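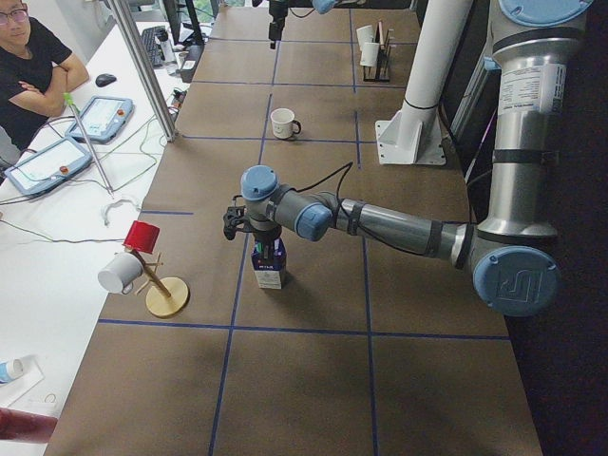

*The sorting table at Ralano: brown paper, blue tape, mugs in progress.*

**Wanted: people with opinions about where mugs go**

Everybody has a system for the kitchen cupboard, and everybody else's system is wrong. We would like to hear about yours. Ralano is looking for 69 adults to spend a morning or an afternoon putting ordinary kitchen things where they think they belong, while we take notes and keep our faces straight.

**What you'll do**

You'll stand at a long table marked off into rectangles with blue tape. You'll get cups, mugs, a mug tree, a small rack and a few cartons, and you'll be asked to tidy them. Then we mess it all up and you tidy again, 6 rounds in total. Some rounds have rules. "Hang anything with a handle" has already started one argument between colleagues, so please bring a calm temperament.

**You should**

- be 18 or over
- be comfortable on your feet for a session of 4 hours, with breaks
- put away dishes at home at least now and then (loading the dishwasher and leaving the room counts)
- not mind being asked "why there?" by someone holding a clipboard

Experience in retail, catering or living with roommates is welcome – none is required.

**What you get**

$400, paid at the end of the session, plus lunch. Coffee is free, and you may pick your own mug, although we will write down which one.

**Where and when**

Sessions run through February at our Cotgate building, starting at 8:30 a.m. or 1:30 p.m. Parking is behind the Trutley entrance.

To apply, send Noémie Fehr a few lines on how your cups are stored at home. Questions about access or pay go to Meenakshi Chowdary at the front desk.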